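Polling place walk-through, Setdale ward office
Checked by Beatriz Serrano, Tuesday, doors unlocked at 6:10 a.m.

Entrance and ramp - OK. The new handrail is solid and the ramp is clear to the curb. Lovely improvement on last time!

Door width - OK. Both leaves pinned open.

Voter line - OK with comment. Room for the line to double back twice indoors, so people shouldn't have to wait in the rain. With 1,821 names on the roll for this ward, I'm really glad we have it.

Booths - 10 set up, all steady. The low booth faced a window; Zane Lūse turned it toward the wall and it's much more private now. 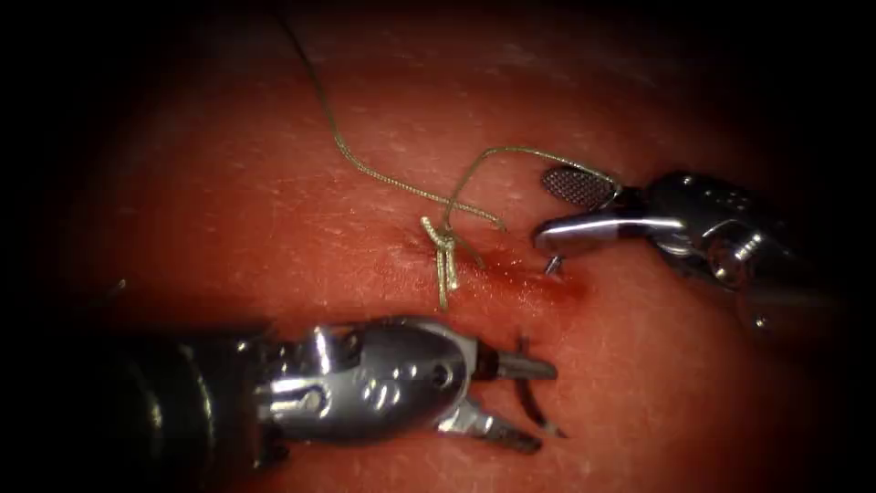
Ballot box - OK. Seal 443 on the lid, seal 387 on the side slot, both written in the log and signed by two poll workers.

Extension cords - NOT OK at first check. One ran across the path to the check-in table. Taped down and rechecked at 6:40, and the crew did a great job of it.

Campaign material - one Kazlauskienė yard sign inside the no-campaigning line. Moved back to the sidewalk, and her team was very nice about it.

Emergency exit - OK. Opens from inside with one push.

Lighting - one tube flickering over the check-in table. Good enough to read by, but please replace before the runoff.

Still open: the light tube, and a second chair for the low booth.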